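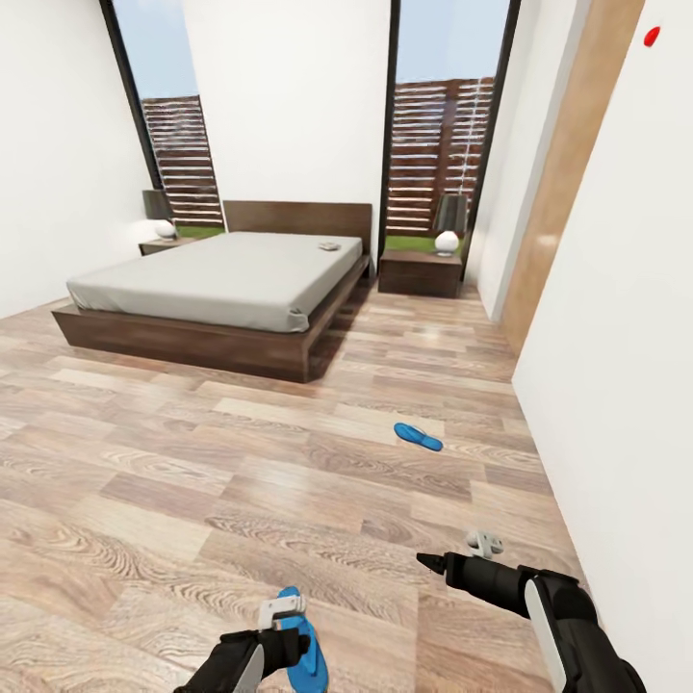

What does the Endau bedroom pack need before the first session?
A host running Endau 3, a calibrated pair of control handles, and 116 GB of free disk space for logs.

4.2 Loading the bedroom

1. Start the Endau server and wait for the status light in the toolbar to turn green.

2. Open Scenes > Homes and select the bedroom. The first load builds the lighting cache and may stall the window. Leave it alone until the progress bar clears.

3. Select the two-arm robot and choose Place at Door. The base settles for a moment after placement. Do not move the handles while it settles.

CAUTION: If the handles are moved during settling, the arms will jump to the new position when control is released. Press Hold, center both handles, and place the robot again.

4. Set the log folder. Logs are written as the session runs. A full disk ends the session without saving the last segment.

4.3 Checking the view
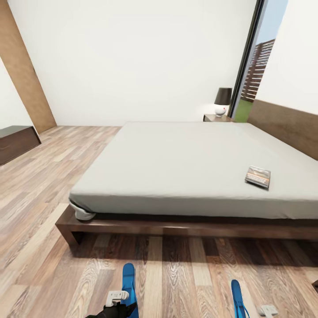

Camera height is stored with the robot profile and carries over from one scene to the next. If the last session used a tabletop scene, the view may sit too low and the near edge of the bed will hide the mattress. Raise it with Page Up until the top of the mattress is in view. The book or magazine on the sheet makes a good mark for this, and the lamp at the far end of the bed can be used to judge left and right. Save the profile before you go on.

NOTE: Page Up and Page Down work only when the view window has focus.

5. Open and close each gripper once in free space. The readout should return to 0 when closed. An offset of 3 or less can be ignored.

6. Move each arm slowly toward the nearest surface and stop short of contact. Small items on polished tops are the hardest to judge for depth, so practice there first. 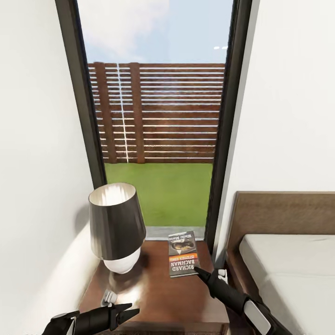 7. Lower the fingertip until the contact marker lights. Push sideways, not down. Downward force above the limit trips the arm and returns error 273.

8. To clear error 273, raise the arm, press Hold twice, and resume. The scene does not reset – items stay where they were left.

4.4 Working over the bed

Bedding is modeled as a firm surface in this release. Soft contact can be turned on under Physics, but the step rate must then be set to 500 or higher. Lower rates let flat items sink into the sheet.

Approach flat items from the side with one finger and slide them toward an edge before grasping. Keep the wrist above the level of the mattress. 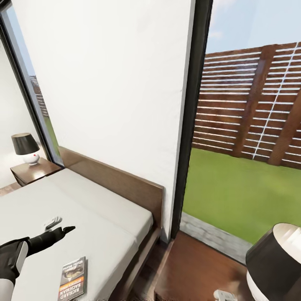 Drundent, writing on the Endau user board, reports that soft contact doubled load time on an older host and advises leaving it off until the grasp has been practiced on the firm setting. Cerstead support agrees with this for first sessions. The default in the April build is off.

9. End the session with File > Close Session. Closing the window directly leaves the log locked. To unlock it, run the Enache repair tool from the server menu (see 7.1).

Revised 25 June 2022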